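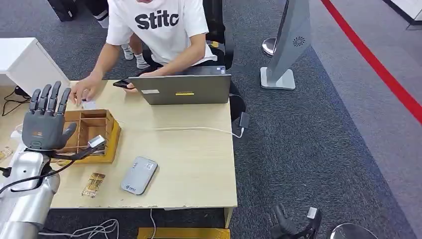

What does a small shop need to set aside for its first robot, beyond the price of the robot itself?

Plan on a second budget line for hands, cables, spare parts, training and the hours your own people will put in, and write it down before you ask for a single quote.

I came home with that advice underlined in my notebook after the open day at Grutico on Saturday, June 17, 2023, and I have been repeating it to everyone at work ever since, so now it's your turn. We pack and label small orders, we have 82 square meters of floor to do it on, and we have been talking about buying some kind of automation for so long that my colleague Killian Joly finally told me to go and look at some before the next planning meeting. He came along too, mostly (I suspect) for the train ride and the lunch.

Grutico opened its ground floor to visitors for the day, and I was so pleased to find that people there were happy to stop and talk. Everybody had a laptop within reach, and the tables had that lived-in look I remember from my father's radio bench — cables, chargers, an open wooden organizer with its little compartments. I'd expected something a lot more like a car dealership, and I liked this much better.

Our guide was Nadja Frei, who handles customer planning, and she started us off with hands. A five-fingered hand is lovely to watch, and you want it the minute you see it, but she asked us what we pick up all day long. Cardboard mailers and flat pouches, we said. Then she asked how often we change products, and what happens on the days when the odd-shaped things come in, and by the time we had answered all that Killian had filled 2 pages and was borrowing my pen. Her suggestion was to price the arm and the hand separately, always, even when a seller offers them as a bundle, so you know what it costs to replace the part that gets knocked around the most.

After lunch (a very good lentil salad, with seconds for anyone who asked) there was a talk by Lionel Tanguy from Poreria, a firm that rents equipment to workshops our size. He compared renting for four months with buying outright. I won't copy out his whole table, but he put in things I'd have left off: an electrician's visit, a safety check, a lockable cabinet, a spare power supply, somebody's time to write the instructions. His own first project went over by 656 euros on cables and connectors alone, and he told it so cheerfully that the whole room relaxed and started confessing their own overruns!

Noémie Rolland, who was sitting behind us, runs a print shop and had already been through a trial. She told me to keep one person free during the first weeks, really free, with no other duties, and to pay for that in the budget like anything else. I've put a star next to that one.

So our plan, for what it's worth, is to rent in November, with a simple gripper, and to leave the fingers for later. Killian is drawing up the floor layout now, and I'm writing to Nadja on Monday to ask about delivery times.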